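Forum: Short Film Makers > Festivals and Competitions
Thread: Tanari Shorts, is the public vote worth the bother?

Posted by grernell_gill, Sat 6 December
Hello all, hope everybody is keeping warm. I've had the email to say my nine-minute short is through to the longlist for Tanari (still pinching myself!) and now I'm told that half the marks come from an online public vote. I've never been one for asking people for things, and my contacts amount to my cousins, the choir and the chap who does my boiler. Last year's winner had 2,667 votes, if you can believe it. Do I throw myself into it for the next few weeks, or let the film take its chances and get on with the next script? I've been going round and round on it all morning.

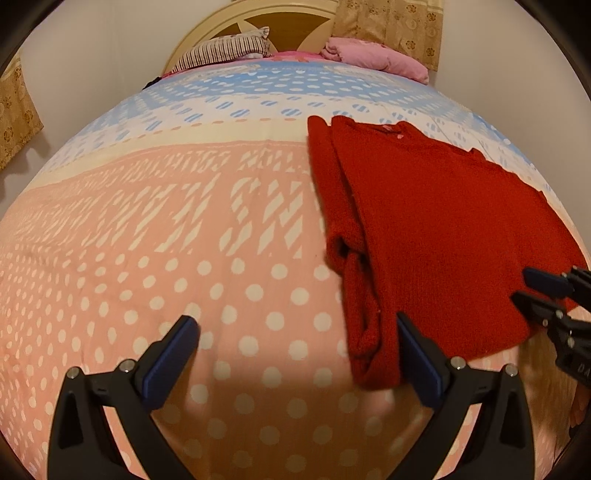

Kenneth Rutherford: Throw yourself into it, Gill, and well done by the way. I had a film in two years back and felt just as shy about it, but people do like to be asked, and a fair few of mine watched right to the end and wrote me lovely long messages afterwards. I finished on 800 votes, nowhere near the top, and still got my screening at the Mollel because the jury had liked it.

Posted by slowpan
Congratulations from me too, but I'm afraid I see it differently from Kenneth. A public vote measures how many friends you have and how cheeky you're prepared to be. I sat through the whole finalists' programme last January and the best thing in it by a mile, a quiet little film set in a ferry ticket office, came bottom of the vote. The girl who made it was in tears in the foyer. I'd put the hours into your next script and never look at the counter.

Posted by Kenneth Rutherford
That ferry film was wonderful, I'll give you that. But it was picked up by the Skasach people on the strength of the screening, and it wouldn't have had a screening if she hadn't scraped together enough votes to make the final. So it cuts both ways, I think.

Posted by slowpan
Fair enough, I didn't know about Skasach and I'm really pleased for her. I still say fifty per cent is far too much. Twenty would be plenty.
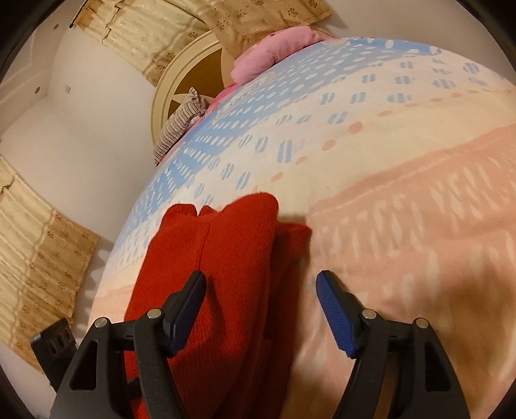 Red knitwear on the patterned bedsheet

Posted by mollel_matinee
Can I put in a word as someone who only watches? I go to the shorts night at the Mollel every year with my sister, and we vote for the ones we like even when we don't know a soul involved. There must be others like us. What puts me off is having to make an account first, then confirm the account, then find the film again from the front page, by which time the kettle's boiled and gone cold. If you do ask people, Gill, send them the link straight to your own page and tell them about the signing up, or you'll lose half of them on the way.

Posted by grernell_gill
Oh, you are a kind lot, thank you. I've taken a bit from everybody. I wrote to the choir after lunch, with the proper link and a line about the account, and I'm up to 49 votes already, which has quite made my day! Slowpan, I promise I've opened the new script as well and done a page and a half. Does anyone know if the jury can see the vote totals before they do their own marking? The rules don't say, or if they do I can't find it.

Posted by Kenneth Rutherford
They couldn't in my year. I'd drop the organisers a line though, they were very good at answering.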